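**Pre-demonstration inspection – picking cell, visitor day**
Site: Erkonach, Hall 2
Date: 26/08/2020
Cell name on the door plan: Salto
Checklist revision: taken over from the November visit, with items 4.3, 5.2 and 6.4 added

Marking: [x] accepted, [ ] open, [n/a] does not apply. Comments are written at the time of inspection. An open item does not stop the visit unless it is marked HOLD.

## 1. Access and visitor area

- [x] 1.1 Visitor line on the floor, full length, undamaged.
 Comment: Line renewed along the walkway. The old line is still faintly visible closer to the cell and should be removed before the next visit. Hosts to point out the correct one.
- [x] 1.2 Distance from visitor line to the outer reach of the arm is at least 800 mm.
 Comment: Measured with the arm at full extension toward the walkway. Accepted.
- [x] 1.3 Maximum group size posted at the hall door.
 Comment: 20 persons, hosts not included. Larger groups are split at the door, not inside the hall.
- [ ] 1.4 Emergency exit route free of stored goods.
 Comment: Pallet of packing material from Givumden standing next to the east exit. It does not block the door, but it narrows the route. HOLD until moved.
- [x] 1.5 Visitor briefing sheet available at the entrance.
 Comment: Old version removed from the rack.

## 2. Stop functions

- [x] 2.1 Emergency stop at the operator desk tested under motion.
 Comment: Tested twice, at reduced speed and at demonstration speed. Reset needs a deliberate action in both cases.
- [x] 2.2 Emergency stop at the visitor line tested under motion.
 Comment: Button is stiff but works. Replacement requested.
- [x] 2.3 Enabling switch on the handheld unit tested in all positions.
- [x] 2.4 No automatic restart after power is restored.
 Comment: Main switch cycled with a program loaded. Arm stayed at rest until started from the desk.
- [ ] 2.5 Stop button labels legible from the operator position.
 Comment: Desk label is worn. Label printer is out of tape. Not a HOLD.

## 3. Arm and cabling

- [x] 3.1 Mounting bolts marked and marks aligned.
- [x] 3.2 Covers and joints free of cracks, leaks and loose parts.
- [x] 3.3 Cables along the arm secured at every tie point.
 Comment: The loop at the wrist must keep enough slack for full rotation. Run the wrist through its complete range at low speed and watch the loop the whole way. Done, no snagging observed.
- [x] 3.4 Cables do not enter the bin at any programmed position.
 Comment: Checked for the four corner positions and the center. The lower bundle passes over the bin wall in the near right position. Acceptable with the present program. Repeat the check if the bin is moved.
- [x] 3.5 Speed limit set for demonstration mode.
 Comment: Limit is locked. Hosts do not have the code.

## 4. Gripper

- [x] 4.1 Fingers secure, no play by hand with power off.
- [x] 4.2 Open and close cycle completed without fault.
 Comment: 361 cycles on the counter since the last service by Esquivel. Next service is not due before the visit.
- [x] 4.3 Exposed electronics checked for loose connectors.
 Comment: New item. Boards are reachable by hand when the arm is parked, so parking position has been changed to the side away from the walkway.
- [x] 4.4 Behavior on loss of power known and written on the operator card.

## 5. Bin and work surface

- [x] 5.1 Bin clamped and cannot be shifted by hand.
 Comment: Clamps retightened. Push test done from the front and from the left.
- [x] 5.2 Position marks present on the work surface.
 Comment: New item. If the bin has moved relative to the tape mark, stop and call the cell operator. Do not push it back by eye.
- [x] 5.3 Bin free of sharp edges and burrs.
 Comment: Inner walls are scratched and scuffed. Surface wear only, no raised metal found with a gloved hand.
- [ ] 5.4 Loose items removed from the area next to the cell.
 Comment: Handheld device on the carpet behind the bin, with its cable. Outside the programmed path, but it should go back on its hook before visitors enter. Not a HOLD.

## 6. Demonstration objects

- [x] 6.1 Objects are from the approved list.
 Comment: Mixed set for the first run – eggplant, ridged star-fruit-like fruit, boxed item, tape dispenser. The set gives the arm different shapes and surfaces to deal with in one bin.
- [x] 6.2 No glass, no blades, no pressurized containers.
 Comment: Cutting edge of any tape dispenser to be covered or removed. Confirmed by the cell operator.
- [x] 6.3 Objects do not overlap so far that one lifts another.
 Comment: Light contact is allowed. A failed pick is acceptable in front of visitors. A dropped object outside the bin is a stop condition, and the host does not pick it up while the arm is enabled.
- [x] 6.4 Visitors do not place objects in the bin.
 Comment: New item. In November visitors were allowed to choose and place an object. This is withdrawn. They may name an object and the operator places it with the arm disabled.

## 7. Hosts and operator

- [x] 7.1 One operator at the desk for the whole run, with no other task.
- [x] 7.2 At least 2 hosts per group, one at each end of the visitor line.
- [ ] 7.3 Hosts have signed the cell instruction.
 Comment: One signature missing. HOLD for that host only.
- [n/a] 7.4 Interpreter briefed on stop commands.

## Result

Released for demonstration after closure of 1.4. Item 7.3 to be closed before the host concerned goes on duty. Items 2.5 and 5.4 to be reported at the next regular inspection. Release is valid for the day of the visit only and lapses if the bin, the program or the gripper is changed.
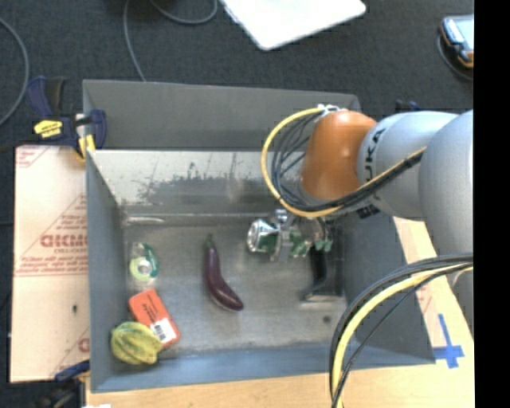

Esquivel: On 6.4, please keep the withdrawal in place for the other cells too. We would also add a line to section 4 asking for the cycle count after the last group has left, so that we can compare it with the morning value at service.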